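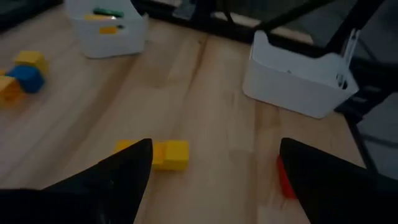
Item 3: yellow, blue and red blocks on the sorting table.

Minutes of the Play Materials Working Group
Darnby Center, Room 6
March 27, 2021

Chair: Áine Conneely
Quorum was met. The minutes of the December meeting were accepted with one correction: under Storage, "shelf 3" should read "shelf 6."

1. Matters arising
The chair reported that the torn label on the cabinet door has been replaced. The spare key is still missing. A copy will be cut and kept with the front desk set. The light switch by the door has been repaired and the item is closed.

2. Sorting rules
The group reviewed the present rule, under which building blocks are sorted by color only. Two members said this is quick to teach but gives mixed lengths in one container, and short blocks end up under long ones. Sorting by length only was tried in the smaller room and was slower to check.

Agreed: color first, then length, for red and yellow. Blue, green and orange stay sorted by color only until the next stock check.

3. Sorting table
The wooden tabletop is to be kept. A proposal to cover it with a mat was discussed. Points for: less noise, fewer marks on the wood. Points against: blocks do not slide on a mat, and the seams between mat sections collect dust. The proposal was not carried.

The table is to be wiped with a damp cloth and dried at once. No spray cleaner is to be used on the wood. The chair asked that the knots and seams be checked by hand for rough spots at each stock check.

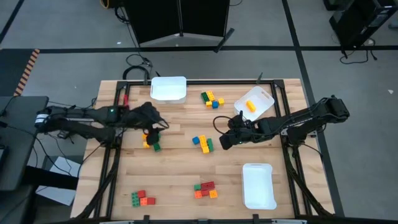 4. Containers
The group uses deep white bins for bulk storage and shallow white trays for blocks being sorted. The layout with the deep bin at the back of the table and the trays toward the right was thought workable. It leaves the middle of the table free for loose blocks.

It was noted that a single block left in a tray is easily missed at packing time. Trays are to be tipped out over the table before they are stacked.

Two suppliers were compared for extra trays. The Melex tray has a higher rim. The Jelínek tray stacks closer and fits the present shelf. Agreed: order 14 of the Jelínek tray. Lids were not ordered.

5. Stock
The last count gave 107 blocks in the sorting set. The count sheet does not separate long blocks from short ones. A revised sheet with a column for length will be used from the next check.

Blocks with cracked or chewed corners are to be taken out of the set and written off on the same sheet. They are not to go back in the bin pending a decision.

6. Other business
The Aveck catalog has been received and is in the cabinet. A request for more orange blocks was held over until the revised count is in.

Actions
Á. Conneely: cut key; place tray order.
Room staff: revised count sheet; new sorting rule posted inside the cabinet door.

Next meeting: to be set by the chair once the trays have been delivered.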